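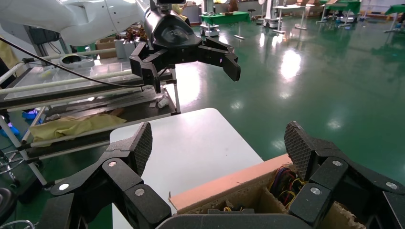 From: Celeste Gaete
To: stallow-workroom list
Subject: Re: [workroom] Wires and loose parts before Saturday

On Saturday at 11, Tekle Habte wrote:
> Could whoever has time go through the open cardboard box of wires on the
> white table? I needed one red lead for the Flilen kit and it took me
> 16 minutes to get it free. Also, does anyone still want what's on
> the metal cart?

Tekle,

I can take the box on Monday evening. It's yellow, red, purple and black all knotted together, and there's a small dark part in there with wires attached. Please leave that one alone until I've looked at it – it may belong to the Plotingate set.

My plan is to sort by length first and color second. Anything under 6 inches goes in the scrap bag. The rest gets a twist tie and goes in the translucent tray on the upper level of the cart, if the tray is free. Does anyone object?

The box itself should go to recycling. The cardboard is torn at one lower corner and small pieces will fall through sooner or later. I have a lidded plastic one at home that I can bring.

On the cart: the yellow cloth in the dark tray can go in the wash. I don't know about the white bowl-shaped thing or the two long white poles. If they're yours, reply to the list by Sunday night.

Celeste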